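I got to Geraghty's a little after eight in the morning, which I figured would be a quiet time to talk to a grocery store owner. Wrong! The bread truck was blocking the side entrance, two registers were already open, and the man I'd come to see was on his knees in aisle three, swapping out price tags.

"Grab a basket and walk with me," he said, so I did.

If you don't live in Grultomdale, Geraghty is the family name over the door of the only independent supermarket left in town. The current owner took it over from his mother. Then Goreck, the discount chain, opened out by the highway last November, and everybody I know (me included, I'll admit it) drove over to see how cheap the eggs were.

"Pretty cheap," he told me. "I went too. I bought the eggs. I stood in the parking lot looking at the receipt and thinking, well, I pay more than that to get them in the back door."

I asked how bad the first few months were. He didn't dodge it. The store carried 900 fewer customers in its busiest week that winter than it had the year before, and the ones who did come were buying less. Steaks sat. The fancy olive oil sat. Canned beans and store-brand pasta flew.

"You can read the whole economy in the pasta aisle," he said. "When folks are nervous, they buy the big bag." 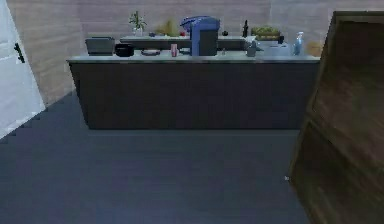

So he made a cheap line of his own. It's called Aria, it comes in plain yellow packaging, and he buys it together with 5 other small stores across the state so they can get a decent price from the suppliers. There are 119 products in it so far, mostly the boring stuff: flour, rice, dish soap, frozen peas.

I told him I'd been using the dish soap and liked it fine, and he looked so pleased that I felt bad for not mentioning the coffee. (I don't love the coffee.)

"The coffee needs work," he said, before I could get there. "We're changing the roaster."

The other thing he did was start a loyalty card, the old paper kind that gets stamped at the register. He showed me the shoebox of sign-up forms under the service desk. He's up to 1,774 members, and he reads the comments section on every form himself.

"Somebody wrote 'more parking.' Where? On the roof?"

Would he ever sell? He's had an offer, and he wouldn't tell me who from. He straightened a row of soup cans for a while before answering.

"Ask me after Thanksgiving," he said. "If we sell the turkeys I ordered, I'm staying. I ordered a lot of turkeys."

Then somebody called him up front about a stuck register drawer, and I went and paid for my peas.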